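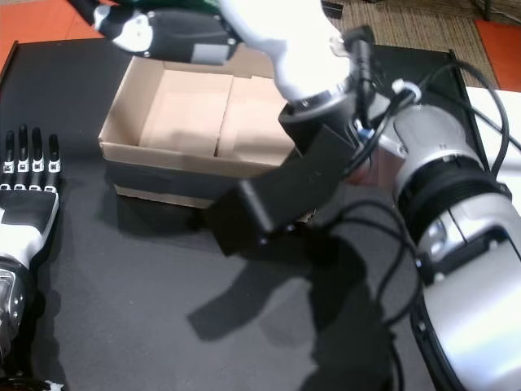 An open cardboard box on a black tabletop.

Station diary, Tanditz Weather Office
March, 6:40 a.m.

Overnight low recorded at the main site shortly before dawn. Sky overcast, wind light from the northeast, visibility good to the ridge. Snow on the ground is old and crusted, with bare patches along the south side of the instrument yard. The heated rain gauge was checked and its funnel was clear.

The early reading from the Skulley station came in on schedule. The Fortin reading did not. Fortin has now missed the early report two mornings in a row, although the midday and evening reports have arrived without trouble. The record for those hours has been marked as missing. No estimate will be entered in its place, in keeping with the office's practice for temperature data.

10:15 a.m.

The snow survey above Skulley was completed in the morning. Depth at the upper course, which lies at over 4,000 feet, was 20 inches, down slightly from the last visit. The snow was dense and grainy through most of its depth, and there was a thin layer of ice near the bottom that made the sampling tube hard to turn. The core had to be taken again at one point and the first attempt was thrown out. The lower course was patchy and the measurement there carries little weight.

The water content figures have been passed to the regional river desk for use in the spring melt outlook. The office's view is that the melt will be gradual if the nights stay below freezing. Warm rain on the upper slopes remains the main concern, and the outlook statement has been worded accordingly. Residents of the low road at Tedside have asked whether the office can give them a date for high water. It cannot, and the reply sent to them says so plainly. They were directed to the daily river stage bulletin.

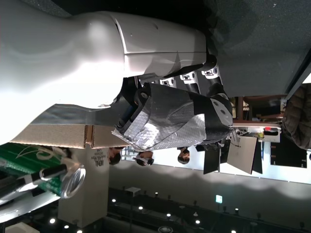 1:30 p.m.

The Fortin midday report arrived as expected. Its temperature looked reasonable against the readings at Skulley and Tanditz. The fault is believed to lie in the power supply, which may be dropping too low by the end of a long cold night. A site visit has been requested for the first day that the access road is passable. The road was reported soft at the lower gate and the office does not wish to see a vehicle stuck there again.

Public inquiries were few. One caller asked for snowfall totals for an insurance claim and was given the request form for certified records. Another wished to know why the forecast high for Tedside differed from the one shown on a telephone application. The caller was told that the office answers only for its own forecast. The difference in question was 2 degrees.

4:50 p.m.

Cloud base lowered through the afternoon and light snow began at the main site shortly after four. Flakes were small and melted on contact with the pavement. No accumulation at the time of writing. The evening forecast carries a chance of freezing drizzle in the valley before midnight, and the county road department was notified by telephone. They intend to treat the Tedside bridge before the evening traffic.

The paper log for the winter has been checked against the electronic record as far as the end of last month. Errors found were minor and most came from wind directions copied onto the wrong line. Corrections were made in ink and initialed, with the first entry left readable.

8 p.m.

Fortin evening report received. Snow at the main site has stopped, with a trace entered for the period. Temperature is steady just above freezing. The night observer has been asked to look at the Fortin battery voltage each hour and to write it down, including any hour in which no value comes through.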